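Notebook, Monday, November
Home pair: Daltard set, sorting into the basket

Started at 7 this evening because Chun-hung wanted the evening light included, and I'm writing this up straight after, so forgive the order. The short version is that the two-handed version of the protocol is much better than I expected and I want us to switch everything over to it.

Recap for anyone who missed last week. The Corness set was all one-handed: pick a thing off the table, put it in a container, next. The policy we trained on it did nicely on stiff objects and fell apart on anything with a bag-like shape. Darnell's guess was that with one gripper the person never has to show what they do about cloth that folds under itself, they just poke until it works, and all that poking goes into the training data as if it were the right thing to do. So this time the operator holds one tool in each hand, both cameras recording, and is allowed to use the second hand for anything at all.

Rules for tonight, as agreed with Chun-hung:
Pads closed before lifting, always.
Lift, pause, then move over the rim. The pause matters for the segmentation later.
Release low. No throwing, even when it's tempting.
If a grasp slips, carry on and try again. Do NOT restart the recording.
Table gets reshuffled between takes, and whoever is operating doesn't do the shuffling.
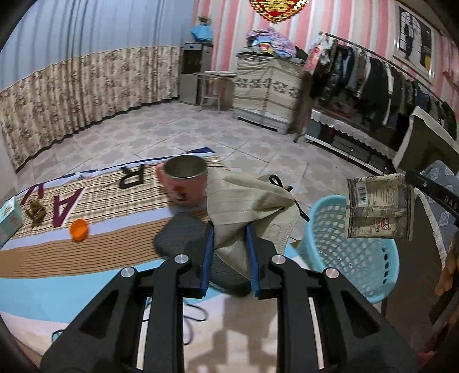 Soft containers are where I learned most. My rule of thumb up to now has been to go for the edge of a cloth thing, as you'd take a tissue, but with pouches I keep doing better by closing on the body and letting the fabric bunch up. The crumpled beige one with the black drawstring is a lovely case: it folds up between the two ribbed blue pads and the drawstring simply dangles off the corner. For the labels I think we need to separate "body grasp" from "edge grasp" and treat any string as part of the object, however far it hangs. At the moment the Macaraeg labelling tool wants one point per grasp, and one point says nothing useful about a pouch. Darnell thinks he can add a short line segment between the pads instead. That would be great, and it's a tiny change!

Same thing applies to neighbours. Hard objects close by, mugs especially, make people come in at a steeper angle. You see it in my own takes and in Chun-hung's, and neither of us noticed we were doing it until we watched them back. I had been planning to keep the table sparse for the first sets. Now I'd much prefer clutter from the start, because the avoidance is exactly the sort of habit we want the policy to pick up.

Timing. Chun-hung's median was 6 seconds per item, mine was 7, both measured from first movement to release. I'm the slow one, as usual, and most of my extra second is the pause before the rim. He says I'm being too polite to the basket.

Takes: 65 recorded, 2 thrown out. Both of the bad ones were tracking dropouts. The Bundine tracker loses its place when the view is nearly all basket wall and the tool is moving fast, and then it jumps. Everything with some of the room in view tracked beautifully. The floor tiles and the wallpaper are a gift for this, loads of corners and stripes to hold on to, and the drift over a whole take was so small that I checked the units twice.

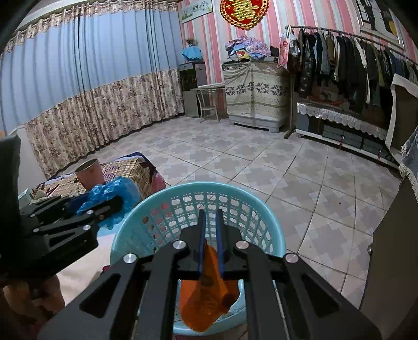

So for the release phase I'd like to try tilting the tool up by a few degrees, to keep more of the far wall in shot while the pads are over the opening. It costs nothing and the operator doesn't have to learn anything new. If that's not enough, we could slow the last bit of the descent, but I'd leave that as plan B. Slowing people down makes them self-conscious and the motion goes all stiff.

First look at the model. I couldn't wait, so I fine-tuned the Corness checkpoint on the takes we had by the tea break and ran it offline against the rest. Only the predicted gripper path, mind, nothing on the arm yet. The predicted closing points on pouches have moved inwards from the edge to the body, which is what we both do. I actually cheered. It also predicts the pause before the rim, a bit short, somewhere between Chun-hung's and mine.

What I don't trust yet: the second hand. The model treats it as noise when it's parked off to one side and then seems surprised when it reaches in. We may need to feed it the pose of the other tool even when it's out of view. Chun-hung has the relative transforms from the tracker, so the numbers exist, they're just not in the training files.

To do
Darnell: line segment label in Macaraeg, plus the body/edge tag
Chun-hung: export left-to-right transforms for all of tonight
Me: tilt test, same objects, same basket
Me: rerun the fine-tune with the other hand's pose added
Ask who has the spare charger, the left tool was nearly flat by the end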